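About the Trusley Robotics Club

We're a club of students who teach robots to handle everyday things, and for the past two years that has mostly meant food!

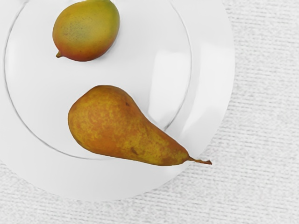
Most of our work starts in simulation. Members build a table setting on the computer, drop in a mango or a pear, and write the code that decides where to grab it. A pear is a lot harder than a box (the neck is narrow, the body is round, and it loves to roll), so a new program usually gets 1,000 tries in the simulator before we move it to Paul, our arm in the workshop.

Estrella Ledesma started the club with 10 students and one very old laptop. We now have 66 members, and Grigoris Gkikas runs the coding nights with her. You don't need any experience to join. Plenty of us had never written a line of code before our first night, and the older students are great about sitting down and helping.

Our big project this year is Bamano, a program that sorts fruit by shape and sets it on a plate without bumping what's already there. We're still working on the "without bumping" part! Come and try it at our open house in August.

Page updated Jun 30, 2023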